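About Durka

Durka is a laundry and garment repair shop at 13 Tavares Street. We wash, dry, fold and mend clothes for households, sports clubs and small businesses. We also take in bedding, curtains and table linen. We do not do dry cleaning or leather.

How we started

Merike Petrauskas opened the shop after eleven years in the linen room of a hotel. She had two washers, one dryer and a sewing machine that had belonged to her aunt. The first customers were mostly people from the apartments upstairs, and for a while the shop closed at two in the afternoon so she could make deliveries herself.

Duarte Nogueira joined in the second year. He had trained as a tailor and was looking for a place to rent a work table. He rented ours for a few months, then became a partner. The repair side of the business is his. It began with hems and zippers and now takes up the whole back half of the building.

We moved to Tavares Street when the old lease ran out. The building was a paint store before us, and the drains had to be redone before we could connect a single machine. Customers who remember the old shop on the corner of Zelel Square sometimes still go there first. It is a phone store now.

What we do

Wash and fold is priced by weight. You drop off a bag, we weigh it in front of you, and you get a ticket with the weight and the pickup time on it. Each order is washed by itself. We do not mix one household's clothes with another's, even when the loads are small.

Repairs are priced by the job. Duarte or one of the two other sewers looks at the item and gives you a price before any work starts. If a repair would cost more than the garment is worth to you, we will say so and hand it back.

Club accounts are for teams that want their uniforms washed after every game. We keep a list of shirt numbers for each team and return the set on hangers or folded in a bag, whichever the club prefers.
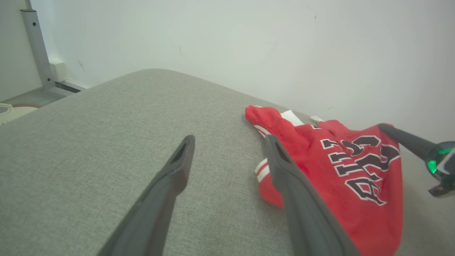 Stains are the part of the work that customers ask about most. Grass, blood and mud each need a different start, and all of them are easier to treat on the day they happen. Hot water sets blood, so rinse it cold. Mud should dry and be brushed off before it gets wet again. Color matters too. A bright red jersey left crumpled on a light gray sofa cushion is a familiar sight in any house with a player in it, and if the shirt is new and damp, the dye can end up in the upholstery. Hang it up instead, or put it in a bag by itself. If you bring us something red for the first time, tell us at the counter and we will test a seam before it goes in with anything else.

We use one detergent for nearly everything. It has no perfume. Fabric softener is left out unless you ask for it, and we never use it on sportswear or towels.

The Clevero rack

Clevero is the name we gave to our lost and unclaimed rack, after the brand on the first coat that hung there. Anything not picked up is kept for 100 days. We call twice during that time. After that, wearable clothes go to the rack by the door and sell for a small price, and the money pays for free repairs to school coats every April.

The people here

There are seven of us. Merike runs the counter and the accounts. Duarte runs repairs and teaches a basic mending class in the evening when there are enough names on the sheet. The others share the washing, folding and driving – everyone learns all three jobs in their first year.

Visiting and pickup

The counter is open from seven to six. Parking is behind the building, through the gate next to the bakery. Home pickup is available on our side of the river for regular customers and club accounts. To set up an account, come in with one order and fill out the card at the counter.

This page was last updated on June 29, 2026.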